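Zadville Linen Exchange Moves to Shearer Street
12/8/25

The Zadville Linen Exchange will reopen in March in the former Dellex shoe store on Shearer Street, giving the towel and bedding service twice the shelf space it has now.

The exchange collects used towels, sheets and blankets, sorts and folds them, and passes them on to families, shelters and the county animal clinic. It handed out 4000 items over the past year, most of them bath towels.

"We ran out of wall," said Nkechi Bako, who manages the exchange. "Bedding was stacked in the hallway and people had to turn sideways to get to the sink."

The new space has 2 folding rooms, a loading door at the back and parking on the north side. The lease runs for 6 years. Rent for the first year is being paid by Risham, the bedding shop two doors down.

Terry towels are still the item most in demand, Bako said, and colors do not matter. Thin or frayed ones are also welcome -- the animal clinic takes them for its kennels. Pillows, electric blankets and anything with a rubber backing cannot be accepted.

Donations should be washed and fully dried before drop-off. Donors do not need to fold them. Everything is shaken out and refolded to one size so that it fits the shelves, a job that takes up most of the working day. 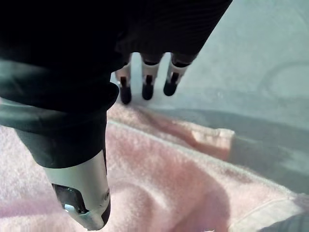
A pink terry towel at the folding stage.

Lwazi Khumalo, who supervises folding, said bath towels go in thirds lengthwise and then in half -- hand towels are folded in half twice. Washcloths are tied in bundles.

The exchange is also looking for 100 plastic bins with lids for the move. Bins can be left at the current address on Mill Road during opening hours. Questions about large donations from hotels or gyms should go to Isla Yule at the front desk.

The Mill Road location will stay open until the end of February.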